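Brevcombe Kitchen Letter

Search this site
Type and hit enter

Filed under: Cupboards, Leftovers, Small Domestic Defeats

The Lid Problem, Revisited
May 2024

Last month's item on plastic food containers brought in 236 replies, which is more than we got for the piece on knives, the piece on sourdough, and the piece where we gave away a skillet. People have feelings about lids. Several of you sent inventories. One reader in Rusuvora sent a floor plan of a cupboard, drawn to scale, with a key.

So, a second round. The question most of you asked was whether to throw everything out and start over with a matching set. I did this once. I bought the big boxed set, felt like a new person for the length of a weekend, and within the year I owned five bottoms with no tops and a top that fit a thing I have never seen in my life. I still have that top. It's a very good one.

What I do now is less exciting. Twice a year I take every container out, put all of it on the table, and marry each lid to its base by pressing it shut. Anything left single goes to the garage to hold screws, or goes away. You will be tempted to keep a lid because its partner may be at your sister's house. Its partner is at your sister's house, and she thinks it's hers.
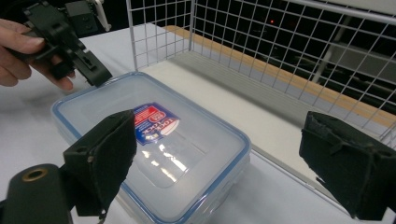
Rectangles beat circles, by the way. I know the round ones look friendlier, and I know soup seems to want to be in something round, but a shelf is a rectangle and so is a freezer drawer, and every round tub you own is paying rent on four corners it doesn't use. I moved all mine over to rectangles last winter and got back enough room for a bag of peas and some moral superiority.

Then there's the gasket, the soft strip that runs around the edge of the better lids. If yours pulls out, pull it out now and then. Use the handle of a teaspoon and go slowly. I won't describe what I found the first time, except to say that it had once been curry and had since made other plans. Warm water, dish soap, an old toothbrush, and then let it dry all the way before you push it back into the groove. If it goes in with a twist in it, the lid will close and look perfectly fine and then leak dressing into your bag on the train.

A gasket that smells of onion after washing can sit in the sun on a windowsill for an afternoon. This works better than the baking soda paste, which mostly gave me a gasket that smelled of onion and had paste on it.

On labels: peel the maker's sticker off or don't, but decide on the day you buy it. Half a sticker is forever. And if you write dates on masking tape, write what's inside as well. I have a tub marked "May" in the freezer and I'm a little afraid of it.

The Bhardwaj method, as it's known in our inbox after the household that sent it in, is to store every container with its lid on, empty, and accept that you'll own fewer of them. They own six. I admire this and can't do it. I own more than six in the one size that's good for half an avocado.

Next month: drawer dividers, and whether Dinis Street Hardware will ever restock the deep ones.

278 shares
Comments (5)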